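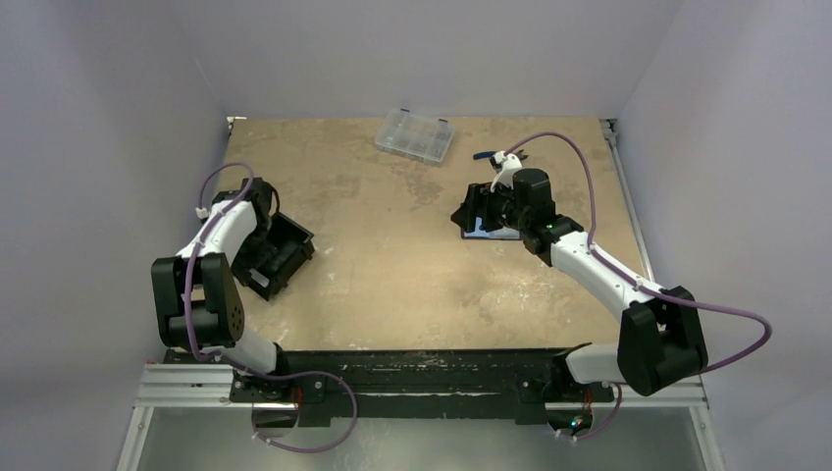

The pair on bench four, with a box in one gripper and a tablet in the other.

The Second Pair

The arms came to Manríquez in the spring, and by the time the clocks went back there were four benches of them along the wall where the coat hooks used to be. Damián Ponce had the stool at the end of the row. His job title had changed twice. First he was a packer, then a packing operative, and now his badge said cell attendant, with a new photograph in which he looked as though someone had called him from another room.

The work was returns. People sent back tablets and the firm sorted them, wiped them, put them in boxes and sold them again through a company called Trustent. Damián had done it by hand for nine years. He could tell a swollen battery by laying his palm flat on the back of a tablet, and he knew from the way a box closed whether the tray inside it had been put in the wrong way round.

The arms did not know these things. They stopped when they were unsure, and a tone sounded, and he leaned over and sorted it out and pressed the button on the rail. On the first day he pressed it 473 times. He knew this because the number was printed on a sheet and pinned up by the kettle, beside the other attendants' numbers, and Heriberto Cervantes had drawn a small crown on it in biro.

"You're winning," Heriberto said.

"Is high good?"

Heriberto looked at the sheet again. "I don't think so, no."

By December it was down to 25 in a shift. The woman from Cludura, who looked after the software, came over on the morning boat to Odarport and stood behind his stool with a laptop on her forearm. She was pleasant and tired. She said most of the improvement had come from his corrections. Each time he turned a box round or shifted a tablet in the grip, it was kept, and the arms were given it to learn from.

"So that's me in there," Damián said.

"In a way. You and the other three."

He watched the left arm tip a box to the right. He had always tipped them to the right. There was no reason for it except that when he started he had sat next to a man called Oleg who needed the room on the other side, and Oleg had been gone for six years. Nobody on the other side of the arm needed any room. It tipped the box to the right all the same.

"Could you make it do it straight?" he asked.

She bent to look. "Is it a problem?"

"No."

"Then I'd leave it."

At ten past two the canteen shutters went up. There had been 24 of them at the long table the winter before, and people had fought over the end near the radiator. Now you could sit where you liked. Damián and Heriberto sat near the radiator. They talked about Heriberto's daughter, who wanted to leave college, and about whether the ferry would put its prices up. Heriberto had been asked if he would move to nights. One attendant could mind two benches now, and after the new year it might be all four.

"What did you say?"

"I said I'd ask at home."

"And did you?"

"I don't have to ask. I know what she'll say." He peeled an orange and put the peel in his empty cup. "They'd give me 500 on top, for moving over. One payment."

"That's not much."

"It's a boiler," Heriberto said. "Or most of one."

They went back down. The hall was quieter than it used to be. In the old days there was a radio at each end, on different stations, and in the middle you heard both. The radios had gone when the tone came in, so that the attendants could hear it. Damián sometimes went an hour without a sound he had to answer. He had started bringing a paperback, which was allowed so long as it stayed below the level of the rail.

Towards the end of the shift the tone went on bench four. The right arm had lifted a tablet and was holding it there. He put the book down. On the screen beside him it said UNSURE, and underneath were the two choices, accept and reject. It had never stopped for one like this before. The glass was sound and the corners were square.

He reached in and laid his palm on the back of it. There was the faintest rise under the heel of his hand.

He kept his hand there longer than he needed to. Then he pressed reject, took the tablet out of the grip and carried it down to the metal bin by the fire door. When he came back the arm had already picked up the next one. He marked the time on his sheet and sat down, and after a while he found his page.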